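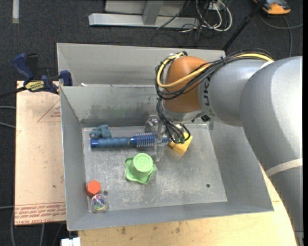 October 12, 2024
By Trinity Okafor

I have worked returns at the Lestley warehouse long enough to have opinions about hairbrushes. They come back in every color, they roll, and they end up in a bin with toys and blocks and whatever else people changed their minds about. Sorting that mix by hand was my job for years. Now a good part of it belongs to a robot arm, and I'm happier at work than I've been in a long time!

My shoulders noticed first. On a heavy shift I used to lift 411 items out of bins, one at a time, bending for each one. These days I handle 126, mostly the odd stuff the arm passes over, and those are the ones I like - the thing with no label, the thing in the wrong box, the little puzzle you turn over in your hand.

What surprised me is how much the rest of us talk now. When a pick goes wrong, three people wander over with theories (mine is usually the cables, and I am usually wrong). Two pickers from the Bukham site learned to adjust the grip settings and got a raise for it. I want that to be normal. If a company saves money because a machine does the lifting, the people who teach it what a slippery brush handle is like should see some of that money.

I do have a worry. Lestley cut no jobs, but it hasn't hired for the early shift either, and over 80 people applied last October. Where do they start? The old bin job was dull and it was a door in. I'd like to see paid training spots next to the arm, with a real wage from the first day, and I'd gladly give up an hour of my own shift to teach.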